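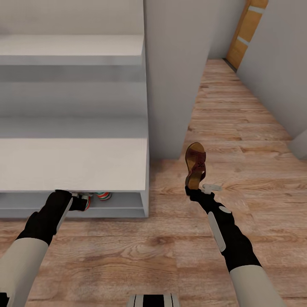 Unit 6: Two-Arm Household Tasks in Simulation

Course handout, Lab Section B
Prepared by Gudrun Kvam. Grading questions go to Lensa Ayele.

Scope

This unit covers collecting, labeling and replaying demonstrations with both arms of the simulated robot. All work is done in Skerusis. The hardware lab is not used until Unit 8. You should have finished the single-arm exercises from Unit 5 and be able to load a scene, reset it, and export an episode without help.

6.1 Terms

Episode: one attempt at one task, from reset to stop. Failed attempts are episodes too and are kept.
Segment: a stretch of an episode with one label per arm.
Contact: any moment when a gripper finger touches an object. Contact with a fixed surface is logged separately.
Idle arm: an arm whose gripper moves less than the threshold in the config file. An arm that holds an object without moving is labeled "hold", never "idle".

The last definition causes most of the labeling errors in this unit. In the shoe task one gripper may have a sandal by the heel while the other reaches into the low compartment for a sneaker. The correct labels are "hold" for the first arm and "reach" for the second. "Reach" ends at first contact.

6.2 Shoe task

Work in pairs, one person driving and one logging. Swap after each batch.

1. Load the hallway scene and check that both arms respond.
2. Drive one arm to the target shoe. Approach from the open front of the shelving.
3. Close the gripper and lift clear of the shelf or floor before turning the wrist.
4. Bring in the second arm only when the first is stable.
5. Stop the episode by hand, or let it run out at 500 steps.
6. Enter the outcome before you reset. The log does not accept late entries.

The front lip of the lower shelf surface is the main obstacle. It hides part of the compartment from the head view, and a forearm that comes in too high will strike it. Lower the elbow first. Episodes with a lip strike stay in the set with the flag LIP.

Each pair submits 19 episodes. Do not drop the bad ones to improve your rate. The class set from earlier terms holds 2,512 episodes, and 71 percent of them are marked as successes. Your own rate will probably be lower at first and does not affect your grade.

6.3 Tabletop task and close views

The second task moves to the wooden tabletop and a black appliance. Most of the drive is done from close range, and the close view behaves differently from the head view in three respects.

Scale. A small wrist motion moves the picture a long way. Reduce the speed setting before you get near the appliance.

Texture. The appliance body is dark and nearly uniform, with few features for a tracker to hold. The wood has knots, grain and seams between strips. A feature tracker left on its default settings will place most of its points on the wood and will report the motion of the table relative to the camera. Check where the points are before you trust the output. 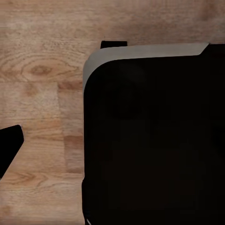

Edges. Where the appliance meets the wood, the outline is usable, and so is the pale rim. The gripper finger is also dark — a plain threshold on brightness will return finger and appliance together. Use the Gajewski mask script in the shared folder to remove the finger first, then fit the outline to what is left.

Exercise: run the tracker on one of your own episodes twice, with and without the mask. Report the number of points on the appliance in each case, and include one plot of point count against step.

6.4 Files to submit

episodes/ — exported episodes, unedited
labels.csv — one row per segment, both arms
notes.txt — half a page at most, listing flags and any resets caused by the simulator

Pairs using the older Rernent controller should state this on the first line of notes.txt. Its gripper values run in the opposite direction and are converted during grading.

Reading for Unit 7: the chapter on contact models, first half only.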